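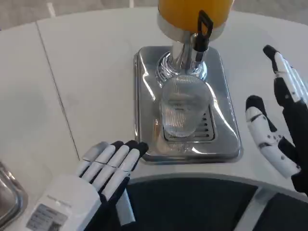 A Lendeck service robot at a juice dispenser, with a glass set under the tap.

Last updated: September

Flanside Opens Orders for Lendeck Breakfast Service Robot

TUNSTALL – Flanside today announced that its Lendeck two-handed service robot is available to order for hotels, conference centers and staff dining rooms. The robot is designed to pour cold drinks from the dispensers a site already owns, using ordinary glassware.

Lendeck is offered on a lease with a minimum term of 3 months. The monthly fee covers installation, software updates and replacement fingertips. Flanside technicians will spend 2 days at each new site setting up the station and training the breakfast team.

"Our customers asked for a machine that could work with the equipment on their counters," said Tsehay Moges, director of product at Flanside. "They did not want to buy new dispensers or rebuild the buffet – and with Lendeck they will not have to."

The robot has been on trial at the Lernon Hotel, where the breakfast room seats over 100 guests.

"Mornings are our busiest time, and staff are needed at the tables," said Bradley Pearce, food and beverage manager at the Lernon. "We have agreed to extend the trial through the winter."

Orders placed this month will ship within 60 days. Lease terms and site requirements are available from the Flanside sales office in Tunstall.

This site uses cookies to improve your experience. Accept all | Manage settings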